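Gripper notebook, Divstead bench
Jun 1, 2022

Very good day. I'm writing this up before I go home while I still remember which set of settings went with which runs, because last time I left it overnight and had to work it out from the logs.

What we're doing, for anyone picking this up cold: comparing the two finger sets on the two-armed machine in the mock shop. Set A is the stock Skenix fingers, same as we've had all year. Set B is the Kordestani set, with the softer pads and one more joint's worth of curl at the tip. Same arms, same wrists, same controller, same head camera. Only the fingers change, and I swap both sides at once so I'm never comparing left with right by accident.

Morning was all carpet side. I wanted the dull jobs out of the way first: open and close timing, how far the tips sag when the arm is stretched out low, whether the cables foul anything at full wrist turn. Started with both grippers open and held over the floor, then worked outwards. 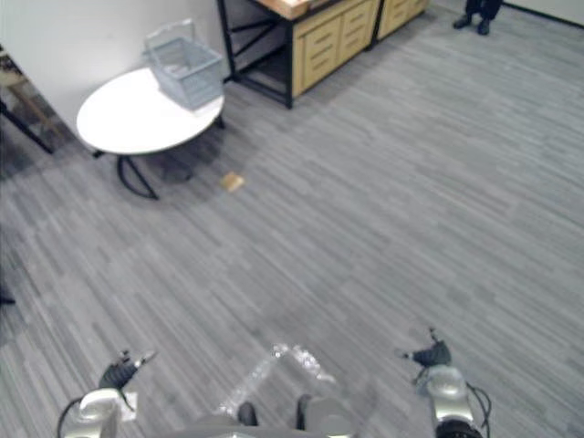 Sag is better than I feared. With set A the tips drop by an amount I can just about see, and the controller takes it out again within a second or so. With set B they drop a little further (they're heavier, fair enough) but they settle without that nasty little shiver we had in December. I really think the new damping values did it. I changed nothing else on the wrists.

Cables: left side fine. Right side is fine up to the last bit of the turn and then the loop goes tight. I've limited the turn in software for now and written it on the whiteboard. Proper fix is a longer lead. Somebody please don't cure it with tape again, it took me half an hour to get the last lot off.

Close time, open to fully shut with nothing between the fingers: set A 600 ms, set B slower, and I didn't like how much it varied, so I'm not putting a number down until I've done it again with a warm gearbox. The first few closes of the day are always slow on that one. Note to self, run it for ten minutes first and THEN measure.

Force limit was at 2000 on the controller scale for all of this. That's raw units. I know, I know, we still need the conversion. It's on the list.

Then over to the vegetables, which is the bit I'd been looking forward to all week! The imitation veg is a lovely test set. Long thin things, round things, things that hook on to each other, and they all come in the sort of pile a real shop would have, so the fingers have to get in between instead of coming down on one neat object on a bare table. I did the carrots and chillies first as they're the worst mix. A carrot is easy enough by itself. A carrot with chillies lying across it is another matter, and the chillies are small enough that the old fingers tend to close over the top of them and come up with nothing.
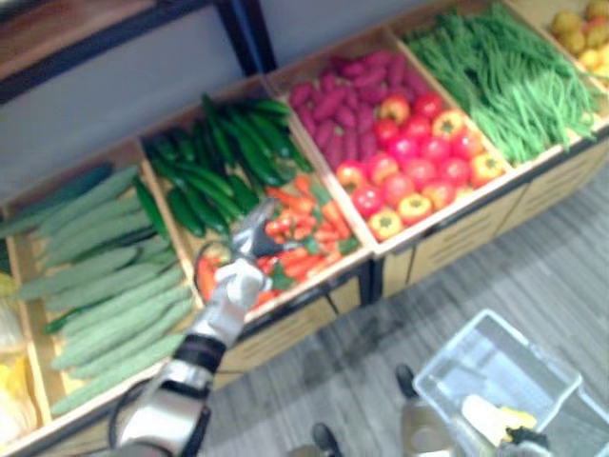 Did 20 tries per finger set on that compartment, aiming at whatever the planner picked, no help from me.

Set A: 8 good picks. Most of the misses were chillies. A couple were carrots that came up nicely and then rolled out when the wrist turned, so strictly the grasp was good and the hold wasn't. I've counted those as misses. If you disagree, the raw runs are all saved and you can score them your own way.

Set B: clearly better, and I'm delighted. The extra curl gets under a chilli instead of squashing down on it, and you can see it in the motor current, a nice steady climb where set A gives you a spike and then nothing. I stopped scoring halfway as I noticed the pad on one right-hand finger had started to lift at the corner, so I'm calling the second half void and will rerun with a fresh pad. No total for B until then. Please don't quote one off the whiteboard, I've rubbed it out anyway.

Cucumbers: only a handful of goes with each, not scored. They lie alongside each other so tightly that neither set has much room for a finger on each side. What did work was coming in at the end of one and tipping it up before closing. That was me on the manual controls, though, and the planner has no idea about that trick. Would love to teach it. It would be the single most useful thing we could add for this display.

Green beans: ha. Either set comes up with a great bunch of them. We need to decide what counts as a pick for beans before anyone wastes an afternoon on it.

Camera. I'm still not happy with the head camera while the body is moving. The picture smears whenever we drive and look at the same time, and then the planner picks a target off a smeared picture and the hand goes in slightly to one side. Waiting a beat after the base stops helps a lot. I've put the wait in as a setting so we can try different lengths. The Skamari camera has a faster shutter on paper and I'd like to borrow it back from upstairs and do the same compartment with it, same lighting, same pile. If it's good we could drop the wait altogether, and that would make the whole thing feel so much quicker.

Tomatoes and peppers I didn't get to. Nor the sweet potatoes, though I expect both sets will manage those.

For next session:

- new pad on set B, right hand, and check the glue on the others
- warm up, then redo close times for both
- full rerun of set B on carrots and chillies
- longer cable for the right wrist
- ask about the Skamari
- agree the rule for beans

One more thing on settings. The runs before lunch used the old approach speed and the ones after used the slower one, for both sets, so the vegetable numbers compare fairly with each other but not with anything from last month. Files are in the usual folder with the finger set in the name. Batteries are on charge, set B is still fitted, spare pads are in the top tray.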